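Bravby Hand Gripper Kit: Frequently Asked Questions
Last updated 22/12/2023

Quick answers for people who already have a kit or are thinking about one. Still stuck? Write to support, Consuelo Carrasco reads everything that comes in. Include your order number please.

What is it?
A gripper you hold. No arm, no motors. You do the task by hand, the kit records it, you train your robot on the recordings. Sold by Grirarport, printed and assembled in our own shop.

What comes in the box?
Fingers, linkage, hinge arms with bushings, spare pads, screws, one cable, printed guide. Camera NOT included. See the camera list on the downloads page.

Do I need a robot to use it?
Not to record. You'll want one later, obviously.

What can it pick up?
Light household stuff mostly. Cups, small boxes, bottles that aren't full. Paper cups are fine, even a nested stack, but go easy on the squeeze or you'll dent the wall. Come in from the side, pads against the cups, then lift straight.

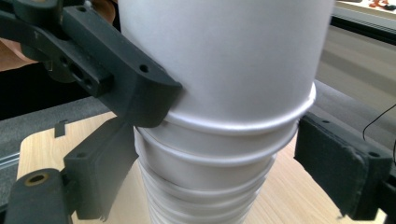 Stack of paper cups held between the fingers.

How much weight?
We say 17 ounces. People go over. Not covered if something cracks.

Will the pads mark my cups / table / parts?
Foam pads, no. Bare plastic can scuff soft surfaces if you drag it. Lift, don't drag.

How long do pads last?
Depends what you do with them. The Rutkowska set (standard foam) is rated for 4000 closes on smooth objects. Rough cardboard eats them faster. Scraping the tips along the table is the worst thing for them.

When should I swap a pad?
When the edge frays or a flap lifts at the corner. A bit of fuzz is OK. Check the bottom corners, they go first. Open the fingers all the way, set the tips on the table and look from above, both sides. 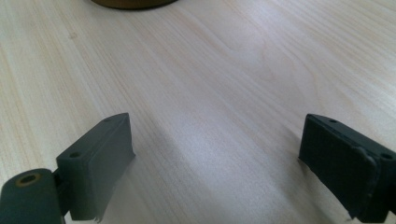
Changing a pad
1. Open the fingers fully.
2. Peel the old pad from the top down. Slow.
3. Wipe off the glue, rubbing alcohol works.
4. Press the new one on and hold for 35 seconds.
5. Leave it overnight befor you record anything.

You don't need to undo the screws for this. If a screw does come loose, hand tight only. It's going into plastic.

The hinge feels stiff. Normal?
For the first day or so, yes. After that check the bushing for dust. Dry cloth, no oil. Oil creeps into the print and you won't get it out.

What table should I use?
Any flat one. Matte is better, shiny tops throw glare back at the camera. Plain wood works well.

Left handed?
Works either way. Move the cable to the other side first so it isn't pulling on your wrist.

What software does it work with?
Exports to Pretport, plus plain video and a CSV. Kits shipped before October need the firmware update or the CSV comes out with the columns swapped. Sorry about that one.

Can I print my own fingers?
Yes. Part file 2836 on the downloads page, both sides in one file. Grażyna Piątek did the drawings and keeps them up to date, so send her fit problems and a photo of teh part if you can. Home printed fingers aren't under warranty.

Returns?
Unused kits, yes, in the original box. Opened pads, no.

Do you rent them?
Not right now. Schools can ask about a loaner, email us with dates and how many students.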